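Ticket 1772: guest wifi drops at Evurham
Status: reopened, again

Guest network falls over at 10 past the hour. Vatthorpe support suggests restarting the router, as it did in July.
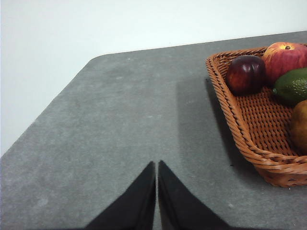

Gray table with wicker basket, Evurham.

Restarted. Lease pool holds 134 addresses and 172 were in use, a feat of arithmetic the Gesta dashboard marks "healthy."
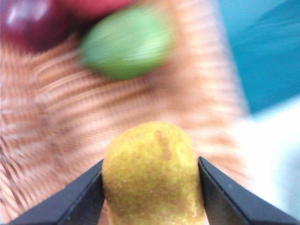
Cut lease time from a week to two hours. Dashboard still healthy. Laptops less so.

Found a second DHCP server on port 10, answering with great confidence and the wrong gateway. 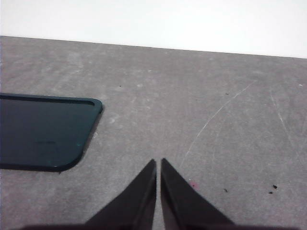 Photo: Sutherland

Unplugged it. Drops stopped. Vatthorpe asks if we have tried restarting the router.
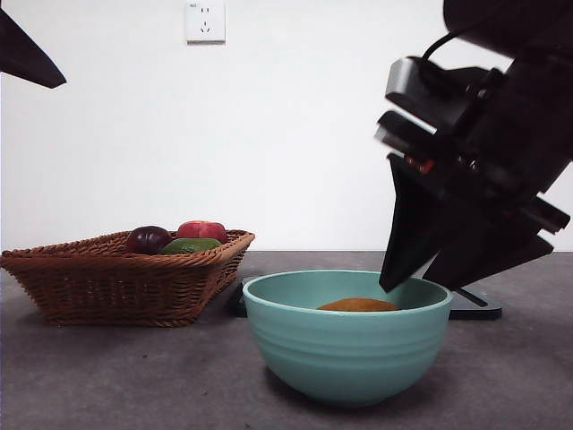

Teal bowl, dark gray table.

Leaving open overnight. Next step: widen the pool, label port 10.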